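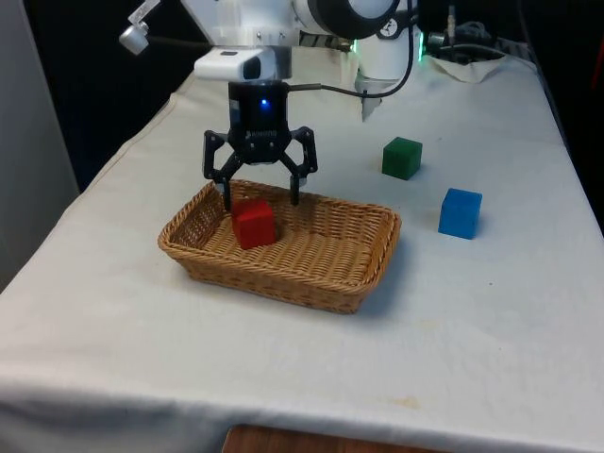 HARKERARD, May 13, 2018

The old seed warehouse on the east side of Harkerard had been empty for six winters when Raimonds Kivi signed the lease. The roof leaked over the loading dock, and the only heat came from a unit that had been installed before he was born. He wanted to rent it out for weddings and trade dinners.

The building is now called Skindolard, after the creek that runs behind the parking lot. It has one large hall, two side rooms and a kitchen that outside caterers can use. The hall seats 337 at round tables, or 500 standing with the partition folded back. Last year it took in 47 paid events, mostly on Saturdays, and Kivi thinks that is close to what the building can handle with its present staff.

"People look at the hall and they ask what it costs," he said. "They should ask where the trucks go."

Trucks are a subject he returns to often. A seated dinner for a few hundred people can bring in a linen delivery, a rental company with chairs, a florist, a band and at least one caterer, and most of them want the door in the same two hours. Skindolard has a single dock. In its first season, a florist waited in the alley for most of an afternoon behind a van full of chafing dishes, and the bride's mother ended up carrying centerpieces through the front entrance. Kivi now sends every client a one-page arrival schedule and asks the vendors to sign it.

The other change was to the contract. The first version ran to eleven pages and had been adapted from one used by a hotel. Clients signed it without reading it and were then surprised by the cleaning fee. The current one is four pages long. The fee, the closing time and the rule on outside alcohol are all on the first page, in the same size type as everything else.

Small towns have always had places to hold a party. In Harkerard it was the lodge hall, the school gym and the back room at Belard, a steakhouse on the county road that still does rehearsal dinners. What was missing was a room for the middle-sized business event, too big for a restaurant and too small for the convention center an hour away. The farm equipment dealers used to hold their annual dinner out of town. They moved it to Skindolard in December and have already booked again.

Weekday business is harder to find. A company planning a training day wants good coffee, working outlets and a projector that doesn't need a technician. The side rooms had two outlets each when Kivi took over. He had floor boxes put in, which meant cutting into the original concrete, and that job went over budget by more than he cares to say. Both rooms were closed for five weeks.

Food remains the part he has the least control over. Skindolard does not have its own chef, and clients may bring in any licensed caterer. Most choose from a short list. The one that comes up most often is Âu, a family business that began with a lunch counter and now cooks for groups of any size out of a shared kitchen across town. Its buffet has become common enough at local weddings that some guests ask about it before they ask about the band.

Kivi has been told he should build a full kitchen and keep the catering money in house. He has priced it twice. For now he would sooner fix the second half of the roof — the first half was finished last fall — and add a proper coatroom. Coats currently go on rolling racks in the hallway, and on a cold night the racks block the way to the restrooms.

Bookings for next spring are open. Fridays are still mostly free, and they rent for less than Saturdays. A tour takes half an hour and starts, at Kivi's insistence, at the loading dock.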